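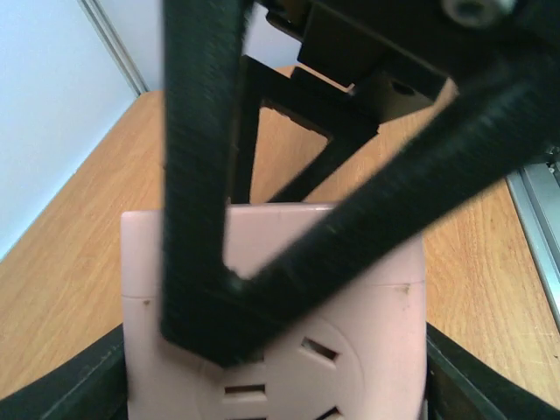 Notebook 3, p. 11

November 1, 2024

Rules day! I've been looking forward to it since August, when Chathurika Nanayakkara and I agreed that our handling rules for the two-arm table had turned into a pile of sticky notes, half of them contradicting the other half. We gave ourselves the whole day to rewrite them with the arms in front of us and our hands on the thing, and I'm still buzzing, so forgive the handwriting.

We started with grip, and with outlets in particular, because a pale pink plastic socket block is a very good thing to argue over. It has rounded corners and a smooth matte surface and a raised round face with slots in it, and every one of those features wants a different sentence in the rules. The old rule said "hold firmly at the sides." Firmly how? Which sides? I had my nose practically on the monitor looking at the wrist view, with the black fingers crossing in front of the block and hiding a good part of it, and that's where the first new rule came from:

**Judge a grip from two views. The wrist view alone doesn't count.**

Chathurika wanted "never trust the wrist view," which I thought was a bit hard on it (I love the wrist view, you can read the seam on the plastic!). We settled on the wording above. Then the second one, which I'm prouder of: no finger tip goes into or across a slot on an outlet face, plugged in or not. We handle only dead parts at this table, but I want the habit to be the same for whoever takes it to a customer floor later on. The Stosov people have been asking for exactly that line.

Third, a speck or a mark on a part gets written on the part's card before the run. I was the one who broke that in August and spent an afternoon convinced our grippers were leaving marks on everything. Lesson learned.

Lunch was soup from the place on the corner, eaten standing up, because we'd got onto the two-arm section and didn't want to stop.
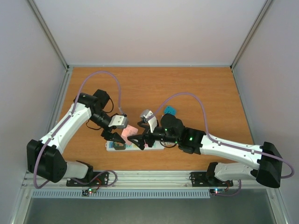

## Two arms, one middle

This is the part I care about most. With both arms reaching in from the front rail, the middle of the table belongs to both of them, and the old notes treated it as though it belonged to whichever one got there first. They nearly meet over the power strip, fingers almost touching, and it's a beautiful thing to watch, and it's also precisely where the rules were thinnest.

So, the new wording, copied from the whiteboard before somebody wipes it:

- One arm holds the middle at a time unless the task sheet says "shared."
- On a shared task, the sheet names a lead arm. The other one backs off first.
- Closing speed in the middle is capped at 25 percent.
- Hands stay outside the rail while either arm is enabled. A lit indicator doesn't mean safe and a dark one doesn't either. Check the enable state on the screen.

The last one took us an hour. I had written something about green lights and Chathurika asked me, quite kindly, what the green light meant on the wrist and what it meant on the little boards at the front. I gave her two different answers and then went and looked it up. Out it came!

Then cables. Surdu, our old setup, had everything tucked in tight, and we lost a connector every couple of weeks. Now the purple ones go up in big loops and I'd like that protected in writing before some tidy person comes along with a bag of ties. The rule says the loop must stay slack at full reach, checked by moving each arm through its range slowly before the first run of the day. It goes on the morning sheet, right under the bolts on the mounting plates.

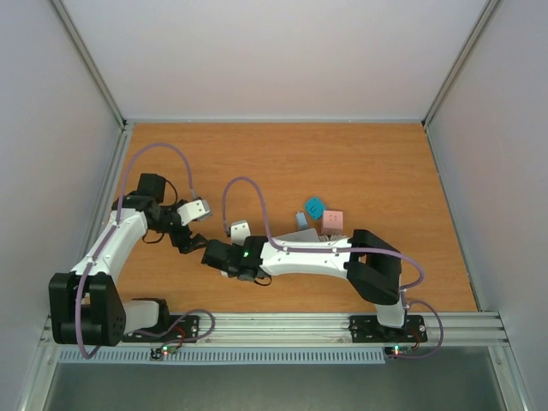 *Both arms across the table, small parts lying behind the right one.*

We had a good long talk over parts on the table, too. I'm in the habit of leaving the small stuff out, and from the side you do lose some of it behind the long white link. The pink cube is easy enough to spot, but the flat gray piece was partly hidden by the arm. New rule: whatever the task doesn't use goes in the tray, and whatever it does use is listed on the sheet with its starting spot. Chathurika would like taped outlines as well. I'm on the fence, tape lifts and then you've got tape in a gripper. Try it for a week and see.

We went back through the log from Clundudby to test the draft, all 990 runs of it, searching for anything the new rules would have stopped. Plenty! Mostly middle-of-the-table business, and a few where the operator had only the wrist view up. That cheered me no end. It's lovely when a rule catches something real.

Still open: who signs when the lead arm is changed halfway through a task. Pisteck wants one signature, I want two, Chathurika wants the software to refuse it altogether, and the more I think about it tonight the more I like hers. Typing up the clean copy tomorrow, and I need to ask about a bigger tray.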